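Autogrammkarten, Serienkassetten, Programmhefte: wohin damit und wie bleibt's heil?
Küche & Haushalt – Stand 30. Juli 2020

Kurz zusammengeschrieben, weil die Frage ständig kommt. Geht um den ganzen Fankram aus Seifenopern und Vorabendserien. Bei mir vor allem Widisby, 1420 Folgen, davon leider viel zu viele auf VHS. Und die Karten der Darsteller, derzeit 554 Stück. Alles in einer normalen Wohnung, kein Archiv.

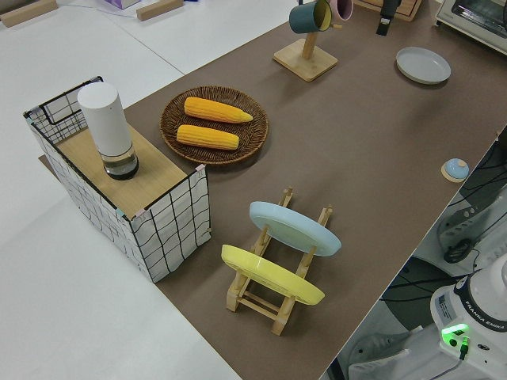
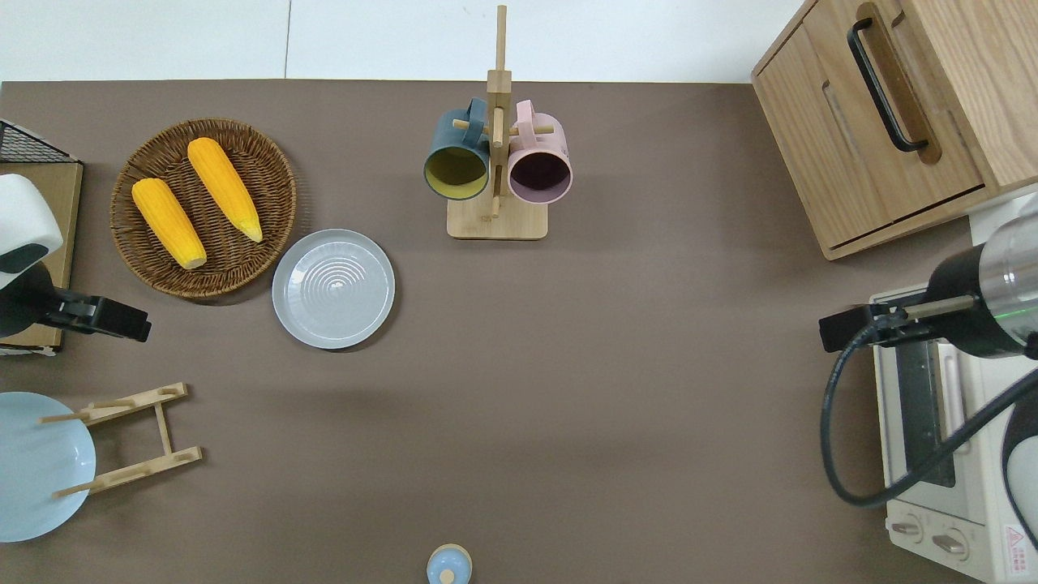 Dirceu Damasceno schrieb dazu, Schuhkartons gingen gar nicht, bei ihm seien nach ein paar Jahren die Karten aus der ersten Staffel alle an den Ecken gelb gewesen, und ob man das wieder wegkriege. Nein. Kriegt man nicht. Radiergummi hilft nur gegen Schmutz, und auch da bitte nur neben der Unterschrift. Also vorbeugen.

Karten

Säurefreie Kartons. Steht drauf, wenn sie's sind. Steht nichts drauf, sind sie's nicht.
Hüllen aus Polypropylen oder Polyester. Kein Weich-PVC! Riecht nach Duschvorhang = weg damit. Das Zeug klebt irgendwann an der Unterschrift fest und zieht den Filzstift mit ab.
Frisch signierte Karte erst über Nacht offen liegen lassen, dann in die Hülle. Silber- und Goldstift lieber zwei Tage.
Nie laminieren. Auch nicht die Doppelten.
Beschriften nur hinten, weicher Bleistift, auf harter Unterlage und ohne Druck. Rolle, Jahr, woher. Kugelschreiber drückt durch bis ins Gesicht.
Alphabetisch nach Schauspieler, nicht nach Rolle. Hatte ich erst andersrum – bei jeder Umbesetzung Chaos. Die Koskela-Zwillinge aus der Serie wurden von vier Leuten gespielt, viel Spaß beim Suchen.

Eingerahmtes

Nicht gegenüber vom Fenster. Filzstift bleicht furchtbar schnell aus, Blau und Rot zuerst. Flur ist gut. Bad nein, Küche nein (Fett).
Passepartout rein, damit das Foto nicht am Glas pappt. Wenn's schon klebt: nicht reissen, zum Restaurator oder einfach lassen.
Glas putzen: Mittel aufs Tuch, nie direkt auf die Scheibe. Läuft sonst unten in den Rahmen und man hat Wellen im Papier.

Kassetten

Stehend lagern, wie Bücher. Ganz zurückgespult. Weg von Lautsprechern und Heizung, Keller nur wenn wirklich trocken.
Weisser Flaum auf dem Wickel = Schimmel. Nicht abspielen, der Recorder verteilt das auf alle anderen. Solche Bänder sofort in eine eigene Tüte und getrennt vom Rest.
Alte Etiketten abfotografieren bevor sie abfallen. Der Kleber gibt auf, und dann liegen da lauter schwarze Kassetten ohne Namen. Im November hab ich einen ganzen Abend damit verbracht, anhand der Frisuren das Jahr zu raten.
Digitalisieren lieber früher als später. Wichtigste zuerst: erste Folge, Hochzeiten, Ausstiege.

Programmhefte und Fanzeitschriften

Die alten Clondora-Hefte haben Klammern, die rosten. Klammern vorsichtig mit einem stumpfen Messer von innen aufbiegen, rausziehen, Baumwollfaden durch die Löcher. Dauert, lohnt aber.
Ausgeschnittene Artikel einzeln legen. Zeitungspapier färbt auf alles ab was danebenliegt, auch auf Fotos.
Muffiger Geruch: Heft in einen Korb, Korb in eine grosse Kiste mit Deckel, unten eine Schale Natron. Eine Woche zu lassen. Das Natron darf nicht ans Papier. Kaffeepulver geht angeblich auch, riecht dann halt nach Kaffee.
Keine Gummibänder, keine Büroklammern, kein Tesa. Tesa schon gar nicht!!

T-Shirts vom Fantreffen

Auf links, 30 Grad, kein Weichspüler, nicht in den Trockner. Bügeln nur von hinten mit Tuch dazwischen. Das signierte Shirt überhaupt nicht waschen, auch wenn's schwerfällt.

Liste führen

Ich nehm ein simples Heft, andere schwören auf Cikix am Rechner. Egal was, hauptsache die Liste liegt nicht in derselben Kiste wie die Samlung. Foto von Vorder- und Rückseite bei allem was teuer war, die Versicherung fragt danach.

Zu DVDs mach ich noch was Eigenes. Erstmal nur: Filzstift auf Wasserbasis zum Beschriften, keine Aufkleber.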